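Many of you have asked what came of the Velell bin-picking kit, the one Linnea Söderlund went on about so fondly in our November letter.
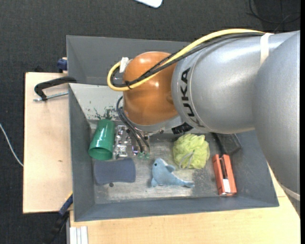
Well, it is on offer at last, and Visser is taking orders through the Fukdale office. For $3000 you get the gripper software, setup help and 22 hours of training, which strikes me as generous – I needed nearly all of them, I'm afraid! It is meant for mixed bins, hard things and soft things lying together, from cups to plush toys.

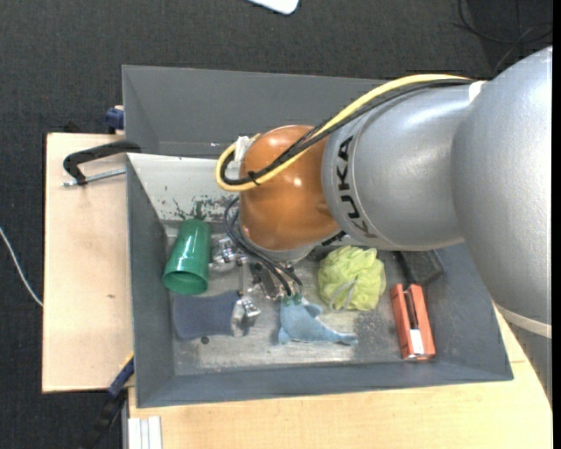 Ottar Söderlund will lend the kit out for two weeks to any shop that already has its own arm, and he is very patient on the phone. My one grumble is the manual, all 17 chapters of it, so do start with the chapter on grip settings and let the others wait.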